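Hägglund Bruvoslow Stringing Machine: Long-Term Review

Drop-weight, six-point mounting, fixed clamps
Reviewed by Mekdes Jemal

Contents
Setup
Mounting
Tensioner
Clamps
Consistency over time
What I would change
Verdict

I string for a club team and for a handful of tournament juniors, and I play enough myself to break a polyester string bed every couple of weeks in season. For years I used a tabletop machine with floating clamps. The Bruvoslow replaced it in January and has been the only machine in my workroom since. The job counter in my log stands at 3298 for all machines combined, so I had a fair base for comparison when this one arrived.

Setup

The machine ships in two boxes. The heavier one holds the base, the turntable and the rail for the fixed clamps. The other holds the drop-weight arm, the weight, the clamps, and a bag with the tools. Assembly took me most of an evening. The printed instructions are adequate for the base and poor for the tensioner, where the order of two washers is shown one way in the drawing and the other way in the text. The drawing is correct. If the arm binds at the top of its travel, the washers are reversed.

The base has rubber feet and does not creep on a bench. It needs to be level from side to side, and there is no built-in level, so use a small carpenter's level across the turntable before the first job. A tilt you can't see by eye will still make the arm settle a little off horizontal.

Mounting

The frame is held at six points: one post each at the head and throat, and two adjustable arms on each side. The side arms move together on a single knob per side. This is quicker than setting each arm alone, and I have had no trouble with centering on normal head shapes. On very wide heads the arms reach the end of their travel with little to spare. A player named Leif Nygård brought me an old oversize frame that did fit, but the pads met it at an angle I did not like, and I strung it two pounds lower than he asked.

Measure the head before and after the mains. On this machine I see a change in length of 2 mm or less on stiff frames with the mains in and the crosses still out. Flexible players' frames move a bit more. Once the crosses are in, the frame comes back to its starting shape closely enough that I have stopped writing the number down.

The pads are firm and leave no marks if they are kept clean. Grit from court surfaces gets into everything, especially clay, and a pad with clay dust in it will scuff a glossy finish. I wipe them before each job.

Tensioner

The arm is a plain lever with a sliding weight. The scale is printed in pounds on one face and kilograms on the other, and the pound markings are the easier of the two to read. The weight locks with a thumb screw. It should be checked after every few pulls on a new machine, as mine worked loose twice in the first month and has not done so since.

The gripper is the ratchet type. You can lift the arm, take up slack and let it down again without releasing the string. On my old machine a bad guess meant starting the pull over. With the ratchet, most pulls settle close to horizontal on the first or second try. The jaws are smooth and hold slick co-poly well. They do flatten thin natural gut a little if the string is not seated all the way in, so seat it fully and lower the arm by hand.

I checked the scale against a spring calibrator at low, middle and high settings. The middle was correct. The low setting pulled slightly heavy and the high setting slightly light, in both cases by less than a pound. For most players this is not worth correcting. For anyone who moves between machines on the road, write down the offset and apply it.

Speed is the usual objection to a drop weight. A standard two-piece job in a 16x19 pattern takes me longer on this machine than it would on a good electronic one, and I am not slow. If you string at events with a line of players waiting, buy something else. For home use and a club team the difference does not matter much.

Clamps

The fixed clamps run on a rail under the turntable and lock at the base with a lever. Base lock and jaw lock are separate motions. The jaws adjust by a knurled wheel that takes a hex key, and the wheel holds its setting across a full job.

Drawback was the thing I most wanted to measure. I marked the string at the clamp, released tension and read the movement at the mark. With clean bases it was small and, more to the point, the same from one pull to the next. With dirty bases it roughly doubled. Clean the rails and bases with alcohol every 14 jobs or so if you work mostly in polyester, and more often with coated multifilament, where the coating builds up on the jaws.

The teeth are narrow enough to pass between closely spaced mains in the center of an 18x20 pattern. They are a tight fit on the last two crosses at the throat, where the clamp body comes near the frame. I turn the clamp around for those, and it clears.

Consistency over time

I read the string bed stiffness of each finished job with a handheld meter as soon as it comes off the machine. Over the spring season, repeat jobs with the same frame, string and reference tension came out closer together than on my old floating clamps. The gain was largest in the crosses. Three frames belonging to one player, strung back to back before the Nendton indoor event, gave readings that I could not tell apart within the error of the meter.

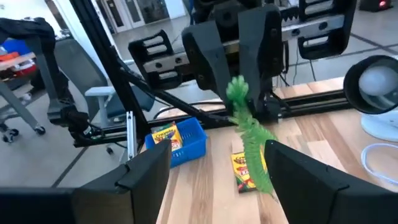
Part of this comes down to technique. A drop weight rewards a steady hand. If you let the arm fall, it overshoots and the string gets a short spike above the reference tension. If you ease it down and wait a moment before clamping, the string has time to stretch and the arm sinks to its final position. I count to three on polyester and a little longer on synthetic gut. Whatever count you choose, keep it the same through the whole job.

Temperature matters less to this machine than to some electronic units I have used. There is no motor to warm up and no load cell to drift. I took it to a weekend of team matches at Lulusholm and strung in an unheated equipment room, and the calibrator gave the same figures there as at home.

What I would change

The tool tray is too shallow. An awl laid in it rolls out when the turntable is spun quickly — a minor point, but a daily one. The turntable brake is also weak. It will hold for a normal pull but slips when you cinch a knot hard, and I now hold the frame with my free hand for tie-offs.

The replacement parts list could be better. Pads and jaws are sold separately. The base lever is sold only as part of a complete clamp, and that lever is the piece most likely to wear.

I would also like a printed chart of pre-stretch settings in the manual. The present one gives a single line on the subject and leaves the rest to the owner.

Verdict

The Bruvoslow is a well-made manual machine with better clamps than I expected at its level. It is accurate in the range most players use, and it holds its settings. The weak brake and the clumsy parts supply count against it. It suits a player who strings at home, a parent with more than one junior in the house, or a coach looking after a team.

Good: fixed clamps, ratchet gripper, stable base, low upkeep
Less good: weak turntable brake, shallow tray, washer drawing and text disagree
Tested with: polyester, multifilament, synthetic gut, natural gut and hybrids
Patterns strung: mostly 16x19 and 18x20, a few 16x20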